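Forum index > Tables and surfaces > Square side tables: top finish and ring marks

Started by k_okoro

Looking for opinions on the finish of a square side table I use for drinks and fruit. The top is brown leaning to gray, slightly glossy, flat. The seller, Dommont, gave the model as 2803 and nothing about the coating. The front underneath has light panels running horizontally.

It has been in daily use since May. There are faint scuffs and light streaks on the top. They show mostly at a low angle and disappear when I look straight down. I wipe it with a damp microfiber cloth and dry it with a second one.

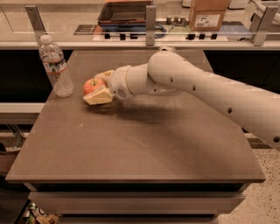 My question is whether the streaks are in the coating or on top of it. Dish soap solution has not changed them. I have not tried alcohol, and I would like to hear from somebody who has before I do.

Secondary question: is fruit or a water bottle left standing overnight a risk to this kind of surface? My household is split on coasters.

Kayode

----

Reply by amotaung

Streaks that show only at a low angle are usually residue. Scuffs are mechanical. You probably have both.

Test with distilled water first. Tap water in my area is hard and leaves a film that looks exactly like what you describe. Wipe one quarter of the top, dry it, compare with the other three under a lamp held low. If the quarter is clearer, you have your answer and no solvent was needed.

I would not use alcohol on an unknown coating.

----

Reply by Radebe_A

Disagree on alcohol. Diluted to 30 percent, on a cloth, on the underside of the overhang, wait a few minutes. If the cloth picks up color or the spot turns tacky, stop. If neither happens you have learned something about the coating, which distilled water will not tell you.

On coasters: bottles with a ribbed or molded base touch the table at a few points and hold condensation between them. One night does nothing on a sound finish. Every night in the same corner for a year will leave a mark on some of them. Move the bottle or use a coaster.

----

Reply by amotaung

The underside of an overhang is often not coated the same way as the top, and sometimes it is not coated at all. A pass there does not carry over.

----

Reply by Radebe_A

Fair point. Use a back corner of the top, then. I still think it is worth doing.

----

Reply by k_okoro

Did the distilled water test this morning, Saturday, November 6, 2021. The treated quarter is visibly clearer, so part of it was film. A few light scratches remain toward the right front and did not change at all. Those I accept as damage.

I also noticed a thin border line just inside the outer edge. I can't feel it with a fingernail.

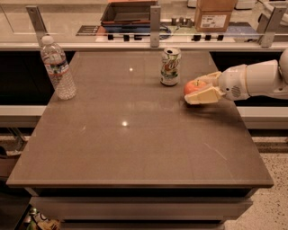 Bottle in the left rear corner, 7Up can near the back edge, and the apple. Scratches are toward the right front.

Is the border line printed, or is it a seam? If it is a seam I will keep standing water away from it.

----

Reply by khanyi_k

If a fingernail does not catch, I would guess printed or under the coating. I had a Garnbridge table with a similar line and it was a real groove, filled flush. Liquid got into the filler at one corner and it lifted. Soda was worse than water for this, as the sugar stays behind and pulls dirt into the gap. Open cans are what I would watch, more than fruit.

Apples are harmless unless one goes soft. Then it is juice on the finish and you treat it like any other spill.

For the scratches, a furniture polish will fill them optically for a week or two. It also adds a layer that will streak. On a glossy top I leave them alone.

----

Reply by amotaung

Agree on leaving the scratches. Polish over residue is how most streaking threads here start. Finish the other three quarters with distilled water before anything else goes on it.

----

Reply by k_okoro

Will do the rest tonight. Alcohol test is postponed. Coasters are going under anything with liquid in it, and the fruit can stay where it is.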